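2025-05-10

Slow hands, or what I did with my spring

I have now shown the same robot how to tidy the same table so many times that I tidied my own kitchen counter last night in the wrong order. I put the sponge down, picked it up again, and put it down a little more to the left. My wrist did a tiny correction all by itself. I think I need a vacation (July! I have it booked!).

For anybody who hasn't been following along, I'm still doing the teaching job at Gastau, the little lab over the bike store. We have two arms. The old one is Kos and the new one is Aretti, and I spend most of my shift moving one or the other of them through some small chore while everything gets recorded. Sometimes I hold the arm itself and drag it through the motion, and sometimes I sit back with the controller and steer it from the chair. People always ask which is easier and my answer changes every week.

Dragging feels more natural, at least for the first hour. You just go where you want to go. But then your own arm gets tired and you start taking shortcuts, and the shortcuts end up in the recordings, and a month later Kos is taking them too. I had one batch of 40 where I'd gotten into the habit of swinging wide on the way back, a big lazy loop like I was waving to someone across the street. All 40 went in the trash. I ate a whole sleeve of crackers over that.

Steering is the opposite. The first day I was terrible at it. I'd push the stick, nothing seemed to happen, I'd push harder, and then the fingers would be halfway across the table. What finally helped was learning to look through the wrist camera and stop peeking over at the real arm. Your brain fights you for a while (left is left, but up isn't really up once the wrist has turned) and then one afternoon it just gives in and the gripper is sort of you.
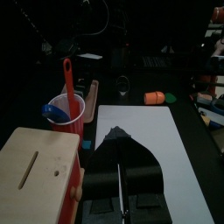
No. 17

So that's more or less my view all day long, the two black fingers in the middle and all the stuff spread out past them. I've gotten weirdly fond of it. The red cup with the spatula standing up in it is my landmark, and I steer by that thing the way my dad drives by gas stations. The wooden box with the slot in the lid I have more complicated feelings about. Anything with a slot is hard to teach. You come in at what feels like a perfectly good angle and the slot runs on a diagonal, so now you have to turn the wrist and keep your height and not breathe too much.

The white board is harder than it looks too. Flat things on a flat table! From the wrist you see the tip of the gripper over the board and you have very little idea how far above it you are. I go down in tiny steps, wait, go down again. My first tries were so slow that the software marked a bunch of them as idle and skipped them, which I took personally.

The goal they gave us for this round was 200 good ones per chore, and then somebody upstairs looked at the early results and made it 400. I did not say anything out loud. We crossed 2841 total recordings this week, counting the ones from Kos, and I brought in donuts, and the donuts were gone by ten.

What surprises me is how much of me gets in there. When Aretti runs a chore on its own now, it pauses right before it closes the fingers. I do that! I never meant to teach it that, it's just me double-checking. My coworker's robot back at her old job in Gruston apparently had her little sideways nudge, the one she uses on drawers, and she says she could pick it out in a video with the sound off.

I'm trying to pause less now, and it's going badly. Next week is more slot practice, and I've asked for a taller chair.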